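Erstead Robotics Club
Minutes of the general meeting, 2026-10-13

The meeting opened after the room was set up. Minutes of the previous meeting were accepted with one correction: the Nisbet workshop is in January, and the earlier minutes had it a month too soon.

1. Budget
The club account stands at $551. The Grarix order for replacement finger pads and rubber strips has been paid and is already taken off that figure. A request to spend $300 on a second battery charger and spare cables was discussed. Members agreed to hold it until the Nisbet entry fee is known.

2. Membership
The sign-up sheet now has 46 names. Several people signed up for both project groups and need to choose one. A reminder will go out with these minutes. New members must finish the shop safety sheet before using any tools.

3. Prirnaseck competition
The rules for this season were read out. Teams may enter up to 4 tasks, and the club will enter all of them. The sorting task changed from last season: objects may now start in any orientation. The drawer task is the same. It was asked whether we could reuse last season's code for the drawer. The answer was yes, but the calibration has to be done over.

4. Gripper group report
The group is recording hand-held demonstrations for the sorting task. More than half of the planned recordings are done. Some early ones have to be repeated, as the marker cube was left out during setup and they can't be lined up with the rest. From now on the person recording checks for the cube before starting and writes it in the log.

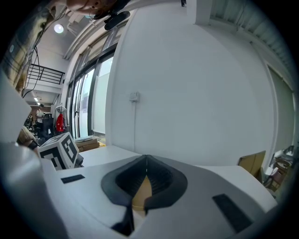

There was some disagreement about how fast to move during a demonstration. The group settled on a slow approach and a normal speed after the grasp. Recordings made before this decision will be kept in a separate folder.

Gloves should go back in the drawer at the end of each session. One pair is missing.

5. Software group report
The new log viewer works on the club laptops but not on the older desktop. The group will try a clean install before the next meeting. File names must follow the format on the wiki, with no spaces.

6. Other business
The storage shelf needs sorting. Old Prirnaseck parts can be taken home by members after the next meeting, and anything left goes to recycling.

Actions
Gripper group: repeat the recordings without a cube, update the log sheet.
Software group: clean install on the desktop.
Officers: get the Nisbet entry fee in writing, bring the charger request back.

Meeting adjourned.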